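Palomino College opens bookings for its February history talk

3rd February

I've been looking forward to writing this one since the autumn. Leonilde Peixoto is coming to Palomino College this month to give our Studwood Lecture, and if you've read anything of hers you'll know why I'm excited (and why I booked the big hall before asking whether we needed it!).

Leonilde writes history about people who moved for work. Her last book followed 17 families who left one fishing town and ended up scattered across the mill streets of another country, and she spent years in kitchens and church halls getting them to talk. She told me on the phone that the best stories came after she'd put her coat on to leave. "People relax when they think you've finished," she said. "I've missed a lot of buses that way."

Her talk is called "What They Wrote Home", and it draws on letters that ordinary workers sent to parents, sweethearts and now and then a furious landlord. She'll read from 27 of them, most never heard in public before. I've seen a handful and they're wonderful – funny, homesick, full of complaints about the bread.

There's a question session afterwards, chaired by two of our second-year history students, and then tea in the foyer. Do stay for it. Leonilde has asked for anyone with old family letters to bring them along, and she's happy to look at a page or two with you.

The hall holds 152 and tickets are free, but you do need to book. Students and staff can do that through Timeck, our usual booking page, using their college login. Everyone else can ring the events desk on extension 2061 or call in at reception on a weekday. If you need a seat near the front or step-free access, tell us when you book and we'll sort it.

We're also recording the talk for the Prukura archive, so those of you who've moved away can listen later. I'll send the link round to former students once it's ready, and please do pass it on to anyone I've lost touch with.
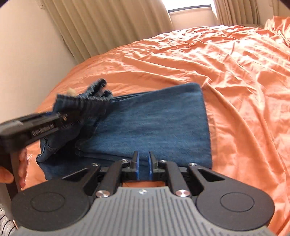
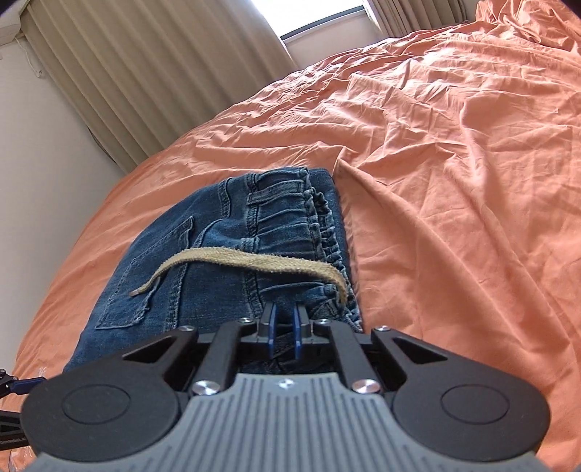
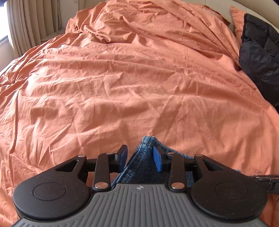
Folded denim

News categories: Public lectures, History, Former students

For press places, or to speak to Leonilde before the talk, reply to this release and it'll come straight to me. She's free for short phone interviews most mornings and is very good company, so leave yourself plenty of time.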